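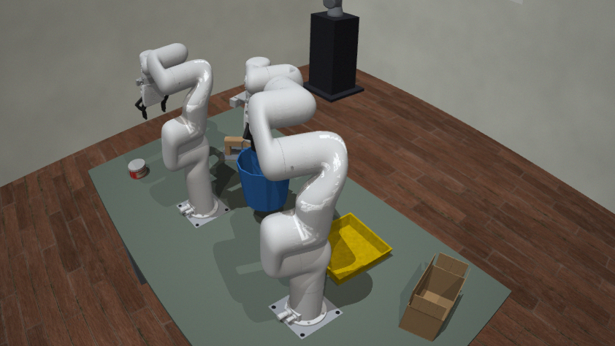
Percy Agudelo wrote in to ask why you would bother recording demonstrations in a simulator at all, when the arms you want to teach are sitting on a bench next door. Fair question, and it comes up every time I run this tutorial! My answer is that I can ruin a simulated afternoon as often as I like. If I drive a gripper straight into the tabletop I press reset and carry on, and by tea I have more usable examples than I used to get in a week on the real bench.

So this page covers how we collect two-arm examples for the Trondstead sorting task, from an empty folder to a set you can train on. It assumes you have Zendow installed and both hand controllers paired. If you don't, do the setup page first and come back.

What you are teaching

The task is small on purpose. Two arms share a long table with a blue bin between them, and there are a few other things about: a can, a yellow tray, an open cardboard box. The instruction for the basic set is "put the can in the bin". The tray and the box stay empty throughout. They are there so the model learns to leave them alone, and later you can reuse the same layout with "put the can in the tray" without building anything new.

The can starts out at the far end, well clear of everything else. I love this starting position, as the farther arm has to do a proper reach and carry, and you get a nice long stretch of movement to learn from.

Before you record

Load the layout and run the arms through their home pose. Open and close each gripper twice and watch the values in the side panel. If one of them sticks at a fixed number, the controller has dropped out and you'll record rubbish without noticing (ask me how many hours I lost to that in June).

Set the episode limit to 22 seconds. Anything longer usually means you dithered. Then set the file prefix to your own name, please, all lower case. Henao's loader chokes on capitals and I haven't got round to fixing it.

Recording an episode

1. Press reset and wait for the arms to settle. Start recording only once they have stopped moving.

2. Bring the farther arm over the can with its fingers spread and pointing down. Come in from above and slow right down for the last stretch.

3. Close the fingers, pause for a beat, then lift. That pause matters a great deal. Without it the model tends to lift while it is still closing, and the can slides out.

4. Carry the can to the bin and let go over the opening. Keep the nearer arm out of the way while you do it. Its forearm is bulky, and if you leave it parked above the rim it hides half the bin from the main view.

5. Move clear, stop recording, and mark the episode good or bad straight away.

Do ten, then take your hands off the controllers and stretch. Tired people make wobbly paths, and the model copies wobbles beautifully.

Mixing it up

A set where everything begins in the same spot will teach the arms one single trick. Turn on the start shuffle after your first 33 episodes. It moves the can and turns the box a little each time. Light direction can be shuffled too — I'd switch that on, because the arms throw big soft shadows across the table and you don't want the model relying on where they fall.

Keep some fumbles as well. If you miss the can, back off and try again within the same episode, then mark it good if it ends well. Those recoveries are gold! The set from the Greltonthorpe group had none in it, and the trained arm would miss once and then hover there for ever.

Checking the set

We aim for 300 episodes. My last batch came out at 295 after I threw away the ones where the can clipped the rim and bounced off, and it trained perfectly well, so don't fret over the last few. Play back every tenth episode at double speed. You're looking for jumps in the arm position, late starts, and anything marked good that plainly wasn't.

When you're happy, run the export and copy the whole folder across, including the text file with the shuffle settings. Training is on the next page, and you can leave it going overnight.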